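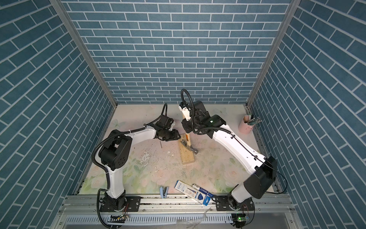
Priit Org has spent most of the past year deciding what to put on the ends of robot arms. He runs the test bench at Nerent, a small integration firm in Stirkimdale, and since October the question has been whether the company should stay with the grippers it has or move to a set from Tonden.

"People ask which one is stronger," Org says. "That's the easy part. You can read it off the sheet. What I want to know is what happens on the 1000th grip, when the pads have picked up some dirt."

The bench has two arms on one rail, and the jobs are ordinary ones. A hammer is a favorite. Its weight is nearly all at one end, so a gripper that closes well on a box may let the handle turn.

"With the old pads the head would swing and the arm had no idea," he says. "The controller said the grip was fine. It was holding the handle, so in its opinion it was fine."

Tia Bickerstaff writes the control software and keeps the logs. She says the comparison ran to 1084 grips, split between the two sets, and that the first week had to be thrown out.

"We had different closing speeds on the two grippers," Bickerstaff says. "I'd copied a settings file and missed a line. So we were comparing my mistake with the other gripper."

After that, both sets ran at the same speed and the same force limit. The Tonden pads slipped 5 times on the hammer handle. The old ones slipped 9 times. Org doesn't think the gap is large enough to settle anything.

"If you only showed me those two numbers I'd say keep what you've got," he says. "Changing the pads is what sold me. It takes a minute with the new ones. With the old ones you're taking the finger off."

Bickerstaff is less sure. She likes the feedback from the old gripper and finds the new one slow to report its position. She has asked Baranauskienė, the workshop that machines Nerent's adapter plates, for a version that would let her run one of each side by side.

"Then we can stop arguing from two different days," she says.

Cabling is still a problem with either set. A stiff conduit pulls on the wrist when the arm reaches across, and Org wants to try a longer loop before the next round. He also wants a heavier hammer.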